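Packaging and Dispatch, Unit 2
Handout: Hinged-lid cartons - preparation and closure

Scope

The unit deals with one-piece corrugated cartons in which the lid is joined to the body along one long side. Telescopic boxes and slotted cases are covered separately. Students should bring the Salby board tables and a steel rule to the practical.

Terms

Body: the base and its walls, taken together.
Hinge: the crease joining the lid to the body. It is always measured on the outside face.
Tuck: the narrow panel along the free side of the lid, where there is one.
Headspace: the distance between the top of the contents and the underside of the closed lid.

Preparing the carton

Blanks are stored flat at 53 per cent relative humidity and are not creased by hand before use. The walls are raised first and the lid last. A new hinge is stiff and tends to spring towards the closed position. It should be folded fully back once, then released, before anything is packed. The lid is left open behind the body during packing, so that the full length of the box can be reached from the front.
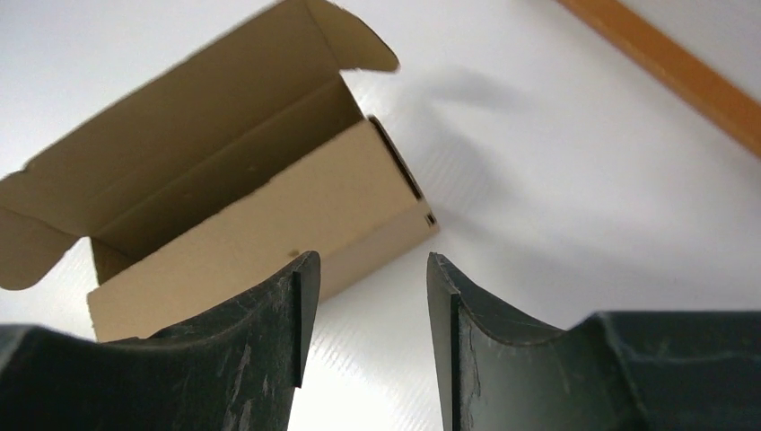

Hou objects that folding the lid fully back weakens the outer liner at the crease, and would stop when the lid is upright. The objection holds for heavy double-wall board. For the single-wall grades used in the practical, the Climard bench notes permit one full fold, and no more.

Filling

Long cartons are filled from both ends towards the middle - loose fill placed from one end only will drift. Headspace should not exceed 2 mm for rigid goods. Contents weighing over 70 per cent of the rated load need a base pad, cut to the inside length.

Closing

Lower the lid evenly along its length. If one corner stands proud, reopen and check the headspace at that end before pressing. Tape is applied across the free side, never along the hinge.

Reading for next time: Troletti, Board and Crease, page 100 onwards. Bring one closed carton, untaped.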